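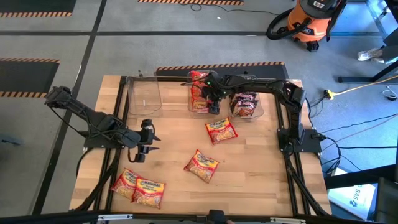

Step 2: Oil the top

If you're only joining me now, the sanding is behind us and the fun part starts. I use Serkier board oil on my maple counter, mostly because the shop in Womgate stocks it, but any food-safe mineral oil will do the job.

Vacuum first, then go over everything with a barely damp cloth and let it dry. Pour out a puddle the size of a pancake and push it along the grain with an old T-shirt. Don't be stingy! Dry maple drinks a lot, and my first coat usually takes up to 200 ml.

Leave it for five hours – overnight if you can stand having no counter – and wipe off whatever is still sitting on top. Then do it all again.

Step 3: Wax the edges

End grain gets thirsty faster than the rest, so I rub Brenell wax into it with my fingers (messy, but I like it), wait two hours and buff.

I did mine in August with the windows open and it was lovely. In winter, stand the oil bottle in warm water first, it spreads much better.

Step 4: Keep it up

Drip some water on the wood now and then. If it soaks in and leaves a dark spot, time for another coat.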